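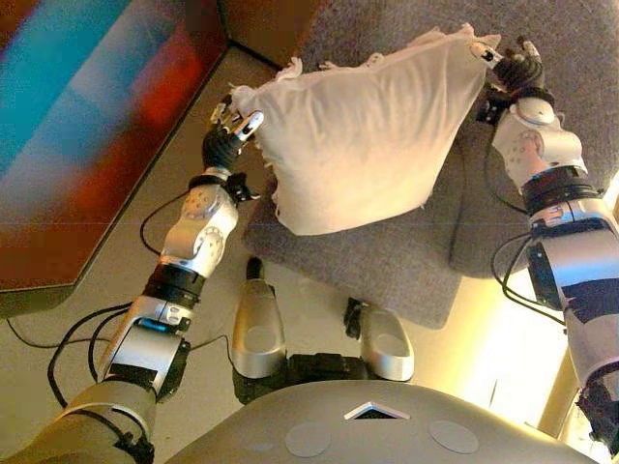

Pillow and Cushion Questions

My white pillow has gone ragged along the top. Is it finished?
Probably not. Loose threads and tufts look worse than they are. Trim them, fold the edge in and sew it shut. If you can see through the fabric, save your thread and buy a new cover.

Can I pull the threads off?
You can. You will then have more threads.

Will you repair a pillow I bought somewhere else?
Yes. Emília Murín does all the repairs and has seen worse than yours. Edge repairs cost 132 crowns per side, and most pillows have the usual four.

Which cover goes with a gray upholstered chair?
All of them, sadly. White or cream is the classic choice and shows every cup of coffee. The Lagos cover is thicker and the Kustel is thin – pretty, but keep it away from cats.

How do I pick up a pillow with a worn edge?
By two corners, gently. One corner is how small tears get ambitious.

Can it go in the washing machine?
Mend first, wash second. People who do it the other way around write to us a lot, mostly in January.

Do you deliver?
To Stavine and Vetow, free on orders over 1,000 crowns. Everywhere else pays postage, including my sister.

What if I don't like it?
Send it back within 2 weeks, unslept on. We can tell.

Prices last changed 4/8/20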